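Open day at the Bronenholm tile works

I had been meaning to get to Bronenholm for years, and in November I finally did it. The tile works there opens its doors one morning a year, and if you have even a passing interest in clay, kilns or old brick buildings, put it on your list!

The bus from Starari drops you at the bottom of the hill, and you smell the place before you see it – damp earth and a little smoke. I got to the gate just before nine and there was already a line, mostly families and a few people with serious-looking notebooks. Entry is free. You get a paper sticker and a cup of coffee, and then you're sent off in groups of 20.

Our tour began in the clay yard. Most of the clay comes from the Irkuson pit, which you can see from the top of the ramp, and it sits outdoors through at least one winter before anyone touches it. Frost breaks it up, and the workers say you can feel the difference in your hands. We got to try. The fresh stuff was stiff and full of lumps, and the wintered clay was like cold butter. I could have stayed there all morning (my boots looked as if I had).

Then came the pressing hall, which is LOUD. They hand out earplugs at the door and you should take them. The roof tiles come off the old presses with ragged edges, and each one gets trimmed with a wire before it goes onto the drying racks. The racks run the whole length of the building, up to the rafters, and the air in there is warm and heavy. Drying takes longer than firing, something I had never thought about.

The big kiln was the part I'd come for. It was cold for the open day, so we were allowed to walk right in, ducking under the arch. The inside walls have a glassy skin from all those years of salt and ash, green in some spots and nearly purple in others. Our guide said the catalog once listed 169 different tile shapes. They still make a good number of them, including the curved ridge tiles you see all over the old harbor. 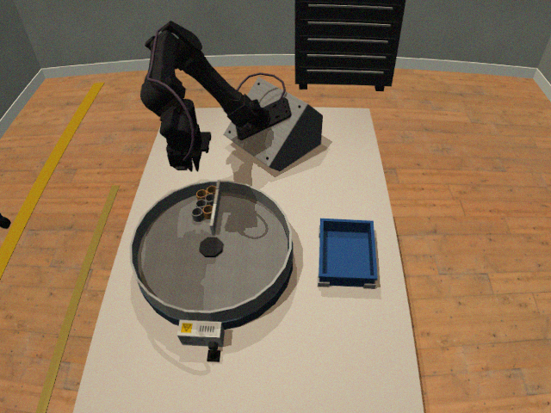

After the kiln we had time to wander. I spent most of mine in the glaze room, where the test tiles hang on nails with their recipes penciled on the back. There's a blue they call Nordin, after the lake, and I asked if I could buy a single tile in it. I could! It's on my kitchen windowsill now, holding up the basil.

The shop also sells seconds by the crate, and I watched a couple load their car until the back bumper sagged. The current big order is 600 ridge tiles for the church roof in Starari, and a few of those were laid out on straw by the exit, still waiting to be packed.

Some practical notes. The ramp is steep and gets slick, so wear real shoes. The soup in the canteen is good but it was gone by noon. The last bus back down leaves earlier than the timetable at the stop says, so ask the driver on the way up. I walked instead, with my tile wrapped in a scarf, and had the river path all to myself.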